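"A computer case is a small city," says Zoia Kostiuk, and then she laughs, because she is not sure this works in English. For the past year she has led the recordings at Pretine, where a robot arm is learning to work inside desktop computers. I visited her on a Wednesday and we talked next to the machine.

Her team collects examples, which they call episodes. In each episode an operator guides the arm through one short task, and the cameras and the joint positions are saved together. The project is called Dadunari, and until March it had 3,479 episodes. Kostiuk threw away some 80 of them herself. 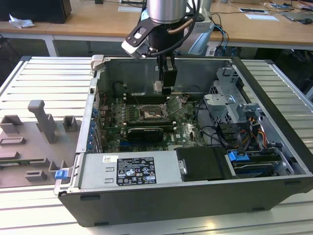

The gripper over the motherboard, with the CPU socket open.

"People ask me why we keep the slow ones," she says. "If the operator hesitates and then corrects, for me this is good material. The model must also see how to come back from a small mistake." What she removes are episodes where the task label is wrong, or where one camera stopped recording.

The first plan was 2,000 episodes with the case always in the same position. She did not like it. "It learned the place of the case on the table. We moved the case by a little and it went to the old place, very confident." Now the operators shift the tower between episodes.

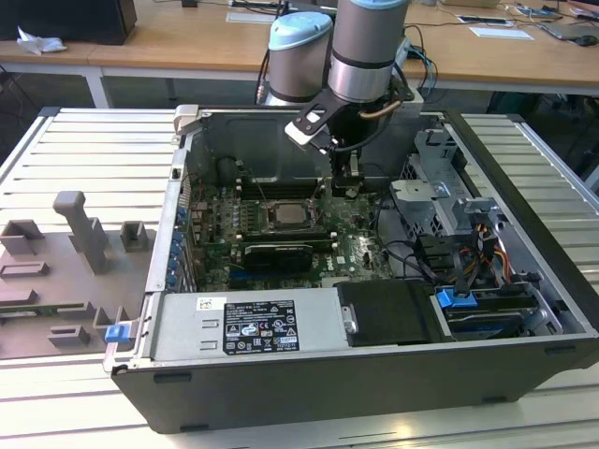 The operators work in pairs and change after every hour. Kostiuk insisted on this after she compared morning and late afternoon recordings. "A tired hand has another style - the approach is more direct, and the fingers come down too fast. The model does not know that you are tired. It copies you."

The next step is to send the data to Istosbridge, a partner who will train on it separately. She expects that they will complain about her labels. "They should complain," she says. "I wrote the first version in one evening, and you can see it."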